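Chapter 16
Plates, Rims and Packing

Before you start. Have the Chapter 15 worksheet out. You'll need your own plate from home, any plate, chipped is fine.

Most of us eat off plates every day and could not draw one from memory. Try it now. Two minutes, pencil, no peeking in the cupboard. Then put your drawing next to the real thing and see what you missed. Usually the rim.

The rim does a lot of work. It's where fingers go. It keeps sauce off the table. It's also where the maker, the restaurant or the shop gets to say something, becuase the middle will be covered in food. Plain center, busy rim: a very common layout, and an old one.

Words used in this chapter
Well: the flat middle part.
Rim: the raised band going round.
Border: any color or pattern put on the rim.
Foot: the ring underneath that the plate stands on.

16.1 Holding a plate

Two hands, one at each side, thumbs on top. Beginners grab the near edge with one hand and the far side dips. Fine for an empty plate. Not fine for soup.

For looking at a border, hold it level first and read along the lower edge. The plate below has a white center and a dark border with lettering on it, held by the rim left and right. 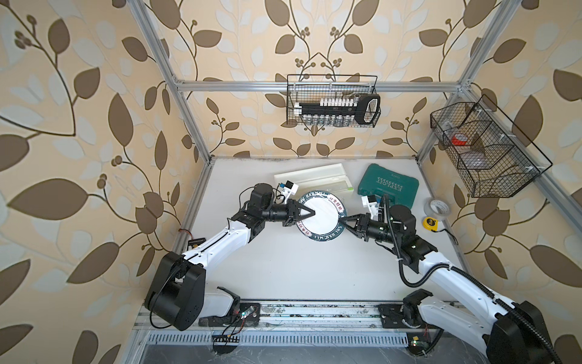
16.2 Reading a border

Lettering on a round plate has no real top. Some of it will always be upside down to you. Turn the plate, or walk round the table. Write down what you see, not what you think it should say. If a letter isn't clear, leave a gap and come back to it.

Ivar Blomqvist kept the plate lists at the Zallby canteen and wrote every border down twice, once from each side of the table. Where his two versions didn't match he went back to the shelf. 886 entries. Slow, but his lists are still used.

Look for:
repeated words or phrases
more than one script
a second color, labels or small marks
where the pattern starts over

Tilting helps. Stand the plate on its edge and the whole border faces you at once. Keep hold of it. Plates roll.
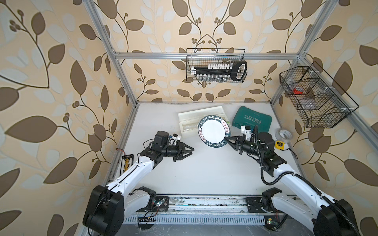
Fig. 16.2 White plate with a dark rim, held upright. Red characters in small white labels; the phrase "HAO SHI HAO WEI" repeats.

16.3 Measuring and packing

Measure across the widest part, rim to rim, through the middle. Take it again a quarter turn round. A tape measure is good enough for this course. Then the well, then the height.

Packing, in short. Paper round each plate. Plates on edge in the box, never flat. Fill the gaps. Tape the bottom seam of the box twice and the top once. Etenesh Wubshet's notes from the Povach move, 47 boxes, say the same thing and add one more: write on the side of the box, becuase the top gets stacked on.

Try it
1. Draw your plate again, this time looking at it. Label well, rim and border.
2. Copy any lettering on it. Turn the plate half way and copy it again.
3. Measure it twice as in 16.3. Same number? If not, say why in one sentance.
4. Swap plates with a partner and check each other's notes.

Next: 16.4, Bowls and deep dishes.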